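Subject: Re: [trendell-users] pair matching for socks, wrist view or overhead?
Date: 25/03/2020

On the list, the Halás group wrote:

> We have trouble getting our policy to commit to a sock. With the
> overhead camera only, it hovers over the heap and drifts between
> two candidates. Did you see this, and did adding wrist views fix
> it? Also, how many demonstrations did you need per item type?

Yes, we saw the same drift. Our first Adosance model used the overhead view alone and it was bad at dark socks on dark clothes. Adding both wrist views helped more than adding data did. We trained on 400 demonstrations in each case, so the comparison is fair as far as data goes.

The reason is easy to see once you look at what the wrist view gives you near the heap. The cuffs and folds are large enough to tell a sock from a t-shirt of the same color.

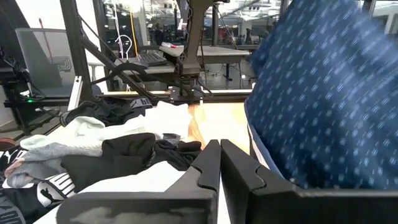

Wrist view, mixed laundry. Black sock bunched next to a black t-shirt.

What did not help was raising the overhead resolution. We tried it for most of October and dropped it.

On the number of demonstrations: 142 with socks as the target was enough for a first grasp. Placing took more. Our containers differ in height and stiffness, and the model learned the fabric ones last. We now run placing as its own stage, with a separate head and a shorter action chunk (20 steps). The side camera is used for scoring only — the policy never gets it.
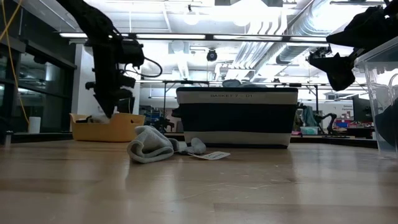 Side view. Gripper down in the yellow basket, fabric basket behind, second arm at right.

The drift came back in one case. If both arms are free to choose, they sometimes pick targets close together and then both wait. We fixed it with a simple rule outside the network: whichever arm has the higher grasp score keeps its target for 3 seconds, and the other has to pick again. It is crude, and a learned version would be nicer.

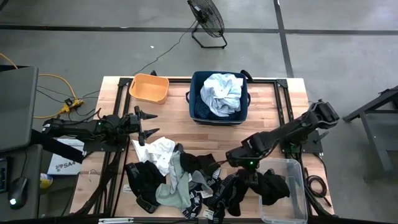
I would also check your action smoothing before collecting anything new. Ours was averaging over too many past predictions, and some of what we called indecision was only that. Turning it down cost us a bit of jerkiness at the wrist.

The Kitlow config has the stage split in it if you want to try it on your side. The lock rule is in a separate file, and you will need to set the arm names by hand. What chunk length are you using now?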